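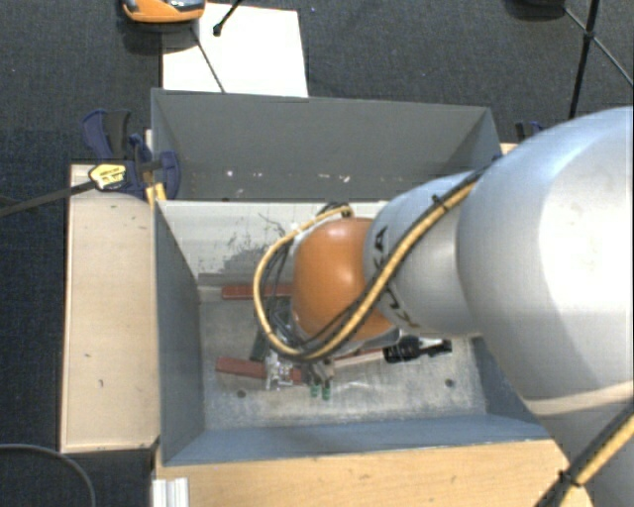
Leave the Clamps On

Every few months someone walks past our bin-picking cell and asks when we are going to finish it. They mean the clamps. The bin is held to a board with ordinary bar clamps, the kind you buy for gluing up a tabletop, and to a visitor that says the job is half done. I want to argue that the clamps are the finished version, and that a lot of small cells would run better if the people looking after them stopped trying to make them look permanent.

I maintain cells for Deltov, a small integrator. Most of our work is picking mixed parts out of open bins. We use a KUKA arm with a two-finger gripper, and the fingertips are green, small, and the first thing to wear. The software gets most of the attention in meetings. My time goes to the bin, the hose and the fingertips.

Start with the bin. A bin in a cell gets hit. The gripper goes down after a flat part, the part is lower than the camera thought, and the fingers meet the floor. Or a long bar is lying against a wall and the arm tries for it anyway. If you look at the inside of any bin that has been in use for a season you will find scratches on the floor and chips along the walls. When the bin is bolted down, all of that force goes into the gripper and the wrist. When it is clamped, a bad enough hit moves the bin a little. I would much sooner re-seat a bin than order a wrist unit.

The standard objection is repeatability. Laiba Khokhar, who signs off on our installations, has made it to me many times. If the bin can move, the calibration can drift, and then you get bad picks without knowing why. She is right that it can. My answer is that a bolted bin also moves, only more slowly. Bolt holes wear. Tables get bumped by pallet jacks. The difference is that with clamps everyone assumes the bin might have shifted, so they check. We scribe a line on the board at each corner and look at it at the start of the shift. It takes 15 seconds. On the bolted cell we used to look after at Suvell, the check was on a form, and the form was filled in every morning, and the bin had been sitting crooked since March.

A check that is quick and looks necessary gets done. I have not found another rule in maintenance that holds up as well.

Then there is the hose. On our arms the hose and the cables run along the outside in one bundle, held with cable ties, with a loop left over near the last joints. This also gets called untidy. There are nice enclosed dress packs you can buy, and for a welding line turning out the same part all year I would buy one. For a picking cell I prefer ties. The arm takes a different pose on nearly every pick, and the only way to find the right amount of slack is to run it, watch where the loop goes, cut a tie, and move it. Too short and it pulls on the connector when the wrist turns. Too long and it hangs where it can snag on a part or get in the way of the camera. I usually redo a new cell three or four times in the first week. With a sleeve around it, each of those changes is an hour's work, and people stop making them after the first.

I do trim the tails when I have settled on a position. I leave them long while I am still adjusting, and anyone on the team who sees a long tail knows not to trust that tie yet. That is a house habit and other shops can do as they like.

Last year Tala Darwish and I went through the stoppage log for one cell at a customer called Ikby. It had 1,488 entries. We threw out the ones where an operator had just opened the gate, and then sorted what was left by what somebody had to touch to get going again. The arm itself accounted for 13. The rest were fingertips, hose, bin, and parts that had wedged themselves into a corner where the gripper could not reach. None of those is a difficult repair. Every one of them is easier on a cell where you can get your hands in and undo things without a toolbox.

I don't want to push this too far. Some things should be bolted and stay bolted, and the robot base is the first of them. Guarding is another. Anything that keeps a person safe has no business being held by a clamp or a tie, and I have walked away from a site over that. The camera mount I go back and forth on. We have run cells with the camera on a stand on the floor, and for a trial that works, but a stand gets kicked and a few millimeters there matters more than a few millimeters at the bin. For anything that will run unattended I fix it to the same structure as the robot.

Clamps loosen, too. Vibration works on them, and wood compresses under the jaws, so they need a turn now and then. We put that on the same start-of-shift check as the scribed lines. If a site can't manage it, they should have bolts, and they should budget for grippers.

What bothers me is how the decision usually gets made. A cell runs on clamps and a wooden board for the trial, and it runs well. Then there is money for the proper installation, and a fabricated frame arrives, painted, with the bin in a welded pocket. The frame cost more than 100 sets of fingertips. The first time the customer changes to a deeper bin, the pocket is the wrong size, and the cell stands idle until someone cuts it out. We went through that at Nghiêm with a frame I had approved myself. The bin in that cell now sits on a flat plate, and there is a clamp at each corner.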